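3.2 Collecting the laundry demonstrations

We started out thinking we'd teach the laundry task by hand - just grab the arm, push it through the motion, record the joints. That works fine with one arm. With two, you need about as many elbows as an octopus, and Mimoza Grgić ended our first afternoon with a sore shoulder and 3 usable episodes. So everything reported below was collected by remote control, with the Movano leader arms and the Lastach recorder, and we kept hand guiding only for setting the start poses.

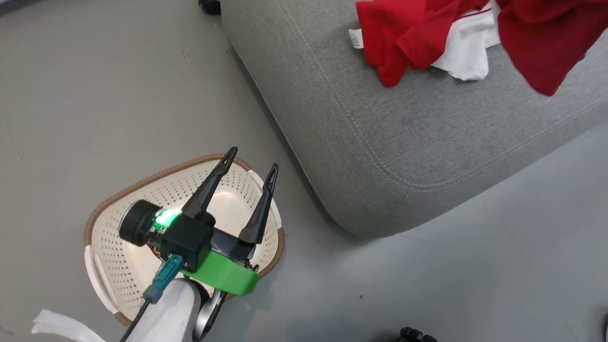
Remote control has its own annoyances, and the biggest one for us was depth. Our operators (six people, two of whom had never driven a robot before) tended to stop too high on the way down, feel around a bit, and then commit. Hovering with the fingers open over the white basket, as in Figure 4a, looks like wasted time, and we were tempted to trim it all out. We left it in! When Aníbal Rocha cut the pauses from a batch of 20 episodes and retrained, the policy got faster but also started closing on the tan rim, so back they went.

The clothes lay in a pile on the gray seat next to the basket, and operators were free to pick whichever piece they liked first. We did ask them to keep both grippers on a garment while it was over the basket, mostly so that the two arms would have something to coordinate. 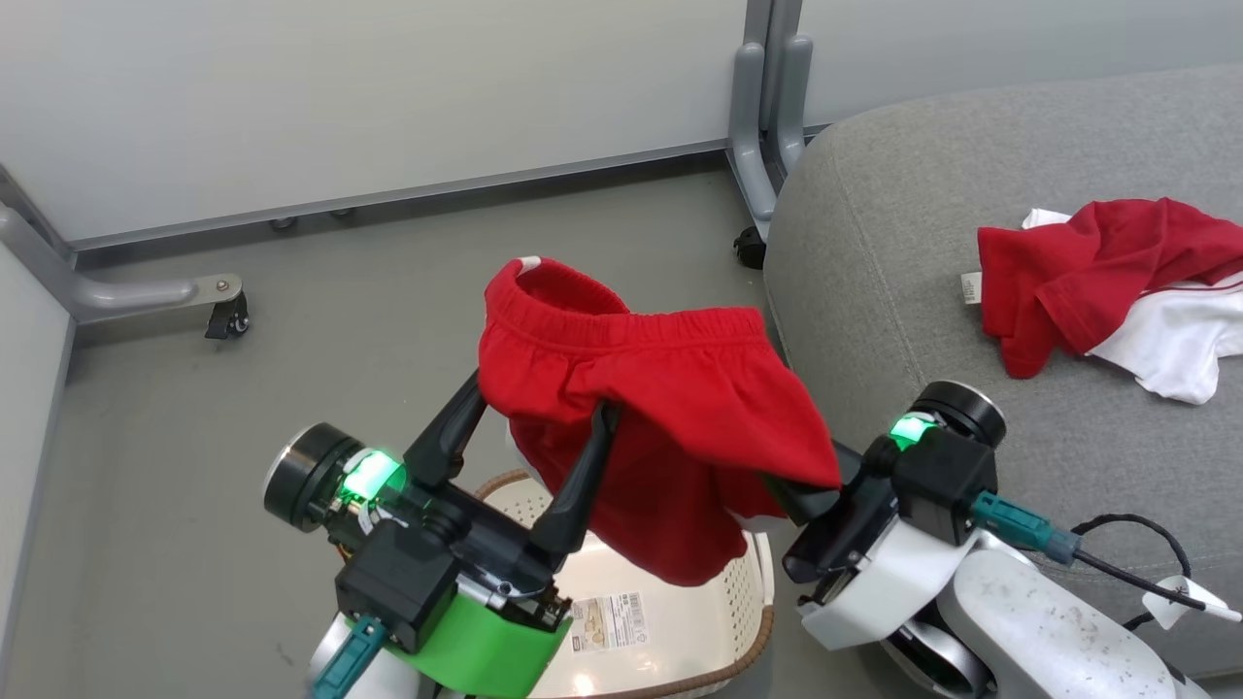

Figure 4b. Red shorts held between the two grippers above the basket.

Each operator recorded 12 episodes per session, with a break halfway through. We threw out an episode only if the recorder dropped frames - clumsy grasps and second tries stayed in the training set.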